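Notebook, supplements bench, Skarover room
28 October 2019

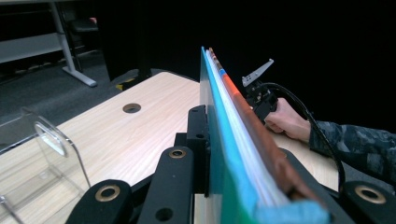
Second go at the scoop weights for the unflavoured whey. The tub label says one level scoop is 34 g. Did 14 scoops from the middle of tub 2682, levelled with the back of a knife, each tipped into a tared cup. Lowest was 29.8, highest 36.1, most of them a bit under label. Lilibeth then did a few from the same tub and came out heavier than me. She pushes the scoop against the wall of the tub and I don't. We need to agree on one way before the November batch or the numbers won't mean much.

Settled on this for now: roll the closed tub end over end five times, leave it ten minutes, scoop from the centre, level once, no tapping. Danilo wants tapping because customers tap. Fair point, but his taps and mine are not the same. Could do a separate tapped set later.

The creatine is worse. The powder from Kumanine has gone lumpy near the top and the scoop leaves gaps underneath. Sieved a small lot and the weights closed up straight away. Have written to Veerle to ask how long the sacks stood at Ivberg before they were repacked. No reply yet.

Mixing: 5 g creatine in 250 ml tap water, stirred one minute by hand. Grit on the bottom of the glass at room temperature, clearly less with warm water. Same as last time. The lemon one foams too much in the shaker and I had to wait for it to drop before reading the level. Use the tall cylinder next time.

Balance: the 2000 g one drifts when the door is open. Edgardo moved it to the inner bench and it held zero over lunch. The small balance is fine. Check weights are back in the left drawer – please put them back in the box and not loose.

Still to do
Repeat the whey with the agreed method, two people, same tub
Tapped set (Danilo)
Ask Renato if Macapagal can send scoops from one mould only, two of ours have different rims
Moisture on the lumpy creatine, top and bottom of the sack
New silica sachets, the open bag is spent

Tub 2682 is resealed on the second shelf. Don't use it for tasting.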